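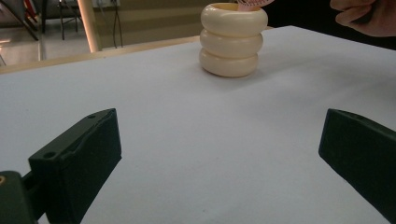

Why did we move the search box on the Gruvdale website? People kept missing it, so we put it at the top of every page and made it bigger.

Home News Services Contact Search

Fri 2 October
By Intan Yusof

Hello from the Gruvdale web team! I'm writing this release myself this time, so please forgive me if it sounds less like an announcement and more like me talking across a desk. As of this morning, the new version of the Gruvdale town website is live for everybody. If you visited during September you may have seen the trial version already (there was a yellow strip across the top asking what you thought of it, and thank you to everyone who told us).

The old site had grown the way these things do. Every department had its own corner, and every corner had its own menu. If you wanted to pay a parking ticket you had to know that parking lived under Streets, and that paying lived under Finance, and then pick one and hope. I've worked here for five years and I still got it wrong!

So we started with the menus. The old home page had 24 links down the left side. The new one has 12, and they're named after the things people come to do: pay a bill, report a problem, find a meeting, get a permit. The department pages are all still there, one click further in, for those of you who like to go straight to them.

The search itself is new as well. We built it with Gindow, a small software firm that had already done something similar for the library catalog in Drerka, and I have to say they were very patient with us. It handles misspellings now, and it knows that "trash" and "garbage" and "refuse" are the same thing, which the old one never managed. If you type in a street name it will offer you the pickup schedule for that street before anything else.

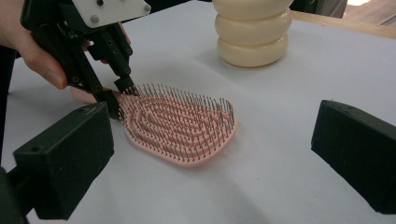 Teguh Siregar wrote to us during the trial to say that the new search found his permit form on the first try, but that the form still opened as a scanned page he had to print out and mail, and what was the point of that? It's a fair complaint and we heard it more than once. We've turned 15 of the most requested forms into ones you can fill in on your phone and send right from the page. The rest are coming over the winter, with the building permits first in line. Until then the printable ones stay up, and the front counter will happily take them on paper too.

We also spent a lot of time on the words. I went through page after page with a pencil, taking out "pursuant to" and "the applicant shall," and the clerks went through behind me putting back the bits that the law says we need. I think we met somewhere sensible in the middle. The dog license page used to run to three screens and now fits on one, and I'm a little proud of that one.

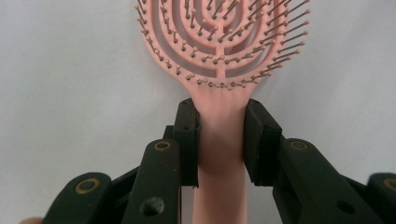 Then there's speed. The old pages carried a large banner photo that loaded every single time, and on a slow connection out past Bošković Road you could go make coffee while you waited. The banner is gone. Pages are lighter all around, and the text shows up first, so you can start reading while the rest arrives.

A few practical things. Your old bookmarks should take you to the matching new page, and if one of them doesn't, please send us the address so we can fix it. Online accounts carry over with the same email and password. Meeting minutes from earlier years are in the archive, linked at the bottom of every page, and the search covers them too.

We'll keep making changes as we go. Every page has a short "Did you find it?" box at the end, and I read what comes in through it, so do use it, even if it's only to grumble. Reporters who would like a walk-through of the site can reach me through the contact page or by calling the main desk and asking for the web team.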